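Trasby Students Take Bin-Picking Project to Regional Showcase

Student team will demonstrate its sorting system in May 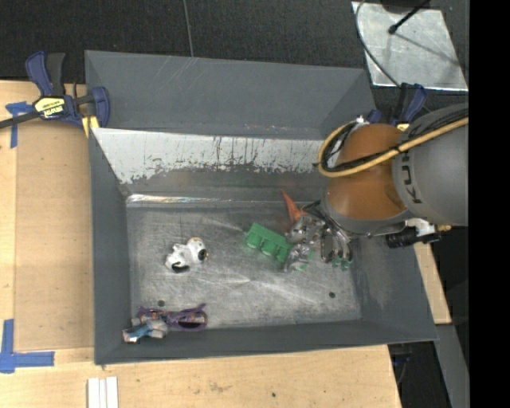
The team's robot arm at work over the gray metal bin, with a green block, a toy figure and a pair of purple glasses among the objects inside.

TRASBY – A student team in the automation program at Trasby Technical College has been selected to present its bin-picking project at the Fliltitz Regional Robotics Showcase in May, the college announced Thursday.

The project, known as Uro, asks a robot arm to remove mixed household objects from a metal bin one at a time and place them in a sorting area. The team is one of 23 chosen to give live demonstrations at the event. The remaining entrants will take part in the poster session.

Uro began last fall as an assignment in the college's second-year course in applied automation. Students were given access to an industrial arm, a bench and a bin, and were told to choose their own objects. The college said the team deliberately avoided uniform parts of the kind found on a production line. Its collection now stands at 128 items, including toys, plastic housewares and small packages. No two test runs use the same selection.

"Picking a known part from a known position is a problem our students can solve in the first semester," the department said in a statement. "Picking an unfamiliar object that is lying on its side against a wall of the bin requires them to combine nearly everything they have been taught."

Objects near the walls and corners have taken up much of the spring term. According to the team's interim report, the gripper reaches items in the middle of the bin with few difficulties, but an object resting against a wall leaves little room for the fingers to close. The students wrote a separate approach routine for such cases, in which the arm comes in at an angle and moves more slowly over the last part of its path.

Shiny surfaces have also caused trouble. Bare metal and clear plastic return uneven readings under the laboratory lights, and the software at times reported an object where there was only a reflection. The team considered painting the bin but decided against it, on the grounds that bins in working plants are seldom painted for the convenience of a vision system. Changes to the lighting and a second check before each grasp have reduced the number of false readings, the report states.

In the most recent round of supervised trials, the system completed 67 consecutive picks before an operator had to step in. The interruption was caused by a soft item that folded when it was gripped and slipped back into the bin. Soft and flexible objects remain the weakest area of the project, and the students do not expect to resolve the matter before the showcase.

Work is divided among 3 groups, responsible for vision, motion planning, and the bench and tooling. Each group keeps a written log, and the logs are reviewed at a joint meeting at the start of every week. Students may change groups at midterm, and several did so this year. Final grades are based on the logs and an oral defense, and the result at Fliltitz will have no bearing on them.

All operation of the arm takes place under staff supervision. Students must pass a safety test before they are permitted to run a program at the bench, and a reduced speed limit applies whenever new code is tried for the first time. The same rules will be in force at the showcase, where the college will set up a fenced area for its demonstration.

Travel and shipping costs for the team will be met in part by a grant from the Kakakhel Fund for Technical Education, which supports student projects in the region. The grant will also pay for replacement gripper fingers and a transport case. The college will cover the remaining expenses from the department's equipment budget.

At Fliltitz, each team will have a short setup period followed by a timed run before the judges. Part of the run will use objects supplied by the organizers and not shown to the teams in advance. Judges will consider the number of successful picks, the handling of errors and the quality of the written documentation.

Before the event, the college will hold an open demonstration in the automation laboratory for students, families and local employers. Visitors may bring a small, unbreakable object for the arm to attempt – sharp items, liquids and food will not be accepted. Admission is free, but space in the laboratory is limited and places must be reserved through the department office. The schedule will be posted on the college website.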